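31 December 2024

Last entry of the year and I'm spending it on the Stultgate inverter logs, lucky me! The bench string ran fine until the clouds went over, then the tracker hunted up and down and never settled (same thing it did in June, I looked it up). I've set the sweep step back to 102 and left everything else alone.

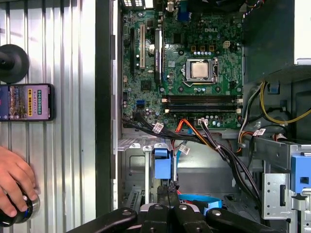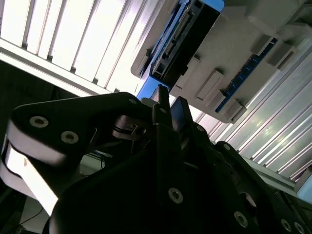 Merow wrote back before lunch that the sweep step is a red herring and I should be looking at the input capacitors, which they think are too small for a string this long. Could be. I'd like to see it fail with the big ones fitted before I believe it, but it's a fair point and cheap to try — we have a bag of them in the drawer under the load bank.

Other bits. The Gostero panels are still 1000 watts short of what the string ought to give at noon, and I swapped the connectors on both ends, so it isn't those. Total for the roof meter is 3796 kilowatt-hours, copied off the display by hand (the logger dropped out again, grr). The Ayala battery shelf is at 2000 cycles and holding up better than I'd bet on!

To do when I'm back: fit the bigger capacitors, rerun the cloud test with the same irradiance file, and ask Gostero for the flash test sheets. Also label the spare fuses.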